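Trestard Cell Practice Pack for Electronics Teardown: a review

We do refurbishing and parts recovery on office desktops. Most of what comes through is older business towers, and one bench has a robot arm on it that handles drives. Last February we bought the Trestard practice pack because our own written rules had grown into a folder that contradicted itself. I have now used the pack through 200 machines, which is enough to say what it does well and where it falls short.

What you get is a 103-page binder, a set of laminated cards for the bench, and a spreadsheet for logging stops and faults. It is a set of house rules you adopt and adjust. It is not a certification, and Trestard says so on the first page. You still need your own risk assessment for the cell, and the pack assumes you have done one.

The binder is split by task. The drive removal section is the one we use every day, so I will spend most of this review on it.
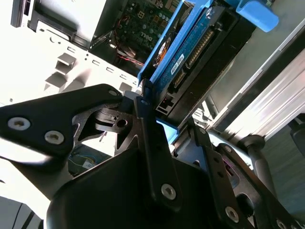
Gripper at the drive carrier, Dell desktop, side open.

The main rule in this section is that there are 3 hold points: before the gripper enters the case, before it closes on anything, and before it pulls. At each one the arm stops and a person confirms from outside the marked line. I expected this to be slow. It adds a little time per machine, and after the first week we stopped noticing. The cards for the hold points are good. They have large type, one question per card, and no paragraphs to read while you are standing up.

The second rule I like is the approach speed table. Once any part of the gripper is past the plane of the open side, you run at the reduced setting, and you stay there until it is fully out again. Our old rule only covered the way in. Fast exits were how we bent tabs on the case walls, and we have had far fewer of those since switching.

The pack also handles static better than our folder did. It asks for a ground check on the gripper as well as on the operator, logged at the start of each shift. Our previous sheet had a wrist strap box to tick and nothing for the arm.

Now the weak parts. The carrier section was plainly written with one style of drive bay in mind. It talks about screws and side rails at length and gives plastic carriers half a page. If your stock is mostly tool-free towers, as ours is, you will be writing your own supplement. The Bridwood guide we used before had a better chapter on carriers, though it was poor on nearly everything else.

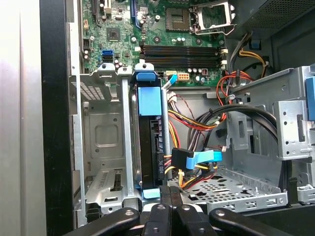
Cable rules are where the pack earned its price for us. Trestard wants every lead to the drive unplugged and tied back before the arm goes into the case, with a card signed for it. A drive can be sitting upright in its blue carrier with the gripper just in front of its lower edge and a SATA plug still in beside it, the power wires bundled close behind, and under these rules that is a stop. The arm backs out, a person clears the leads, and the cycle starts over from the first hold point. Our folder said "check cables," and people read that in different ways. The card asks you to name each lead and say where it is now.

The spreadsheet is adequate. It locks up if you paste into the fault column, and the monthly totals tab has to be refreshed by hand. We moved the log into Drirby after a month and kept only the column headings, which are well chosen. If you use Nautiyal for your maintenance records, the import file that comes with the pack works, but check the time column. Ours came in as text.

The laminated cards hold up well enough. The corners on two of ours have started to split — the ring hole is too close to the edge — and a replacement set costs $75. That is a lot for plastic cards. We print our own now, and the license allows it for one site.

I would buy it again for a shop with one or two arms and mixed stock. A larger operation with a safety engineer on staff probably has most of this in place already. Ask for the sample chapter first, and ask for the one on cables.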